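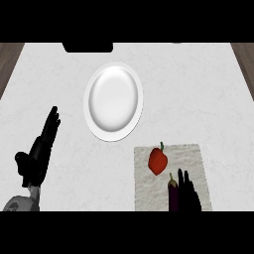
15 November 2020. Hand comparison again, the Dierckx four-finger set against the old Trotano pinch gripper, all in sim for now. Sem wants a verdict by January. Pinch gripper got through its 200 runs overnight, no crashes, boring. Hands are slower to tune. Eggplant is the awkward one, long and slick, and with the red pepper sitting right by it on the towel the right hand has hardly any room to get its fingers in. Left hand just parks off by the plate, no job yet. Friction on the fingertips still a guess — must ask Izzati where she got hers.

Changed the controller gains after lunch, reran seed 3614. Closing from the side now, fingers curl over just under the green cap.

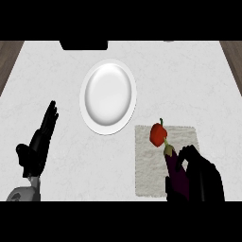
Don't trust it yet. Contact solver gets jumpy whenever two vegetables touch, and Mieke thinks the step size is too big. Tried 8 substeps, painfuly slow. Will queue 300 more tonight with teh pepper moved over and see. Forgot to call Magdalini back. Tomorrow, first thing.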